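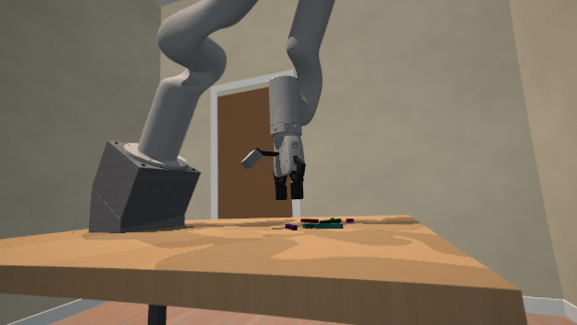
Six colored pieces at the far side of the table.

So my uncle left me a board game, or most of one. Skostidden, it was called, and he'd been making it up since before I was born, and the rules ran to 145 pages in pencil (pencil!) with a coffee ring on nearly every one. I got the box in December, along with his good coat and a note that said, "Ask Urs about the bridge."

Urs Zürcher lived two floors up from the old Rüegg bakery and had played my uncle every week for 25 years. I climbed up there with the box under my arm and he opened the door in his socks.

"You've got his coat on," he said.

"It was cold."

"Page 101," he said, and went to put the kettle on.

Page 101 had a map of a country called Wundari, with a river down the middle and a town on each bank. No bridge. I turned it over and there was just a grocery list, onions and lamp oil.

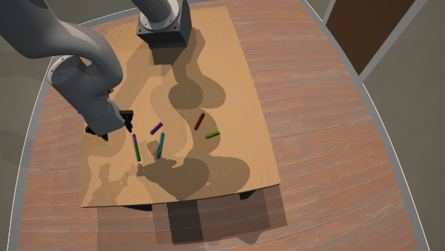 Urs came back with two cups and sat down across from me. He told me they'd fought over that bridge for years. My uncle wanted one, so the towns could trade. Urs wanted the river left alone, because a player who needed salt ought to have to walk the long way round and think about his life. They'd played around 2000 games without it.

"And who won?" I asked.

"He did, mostly. He was a terrible cheat."

Then he took a pencil out of the sugar bowl — I didn't ask — and drew two short lines across the river, very lightly, and pushed the map over to my side.

"You start," he said. "And take off the coat, you'll be here a while."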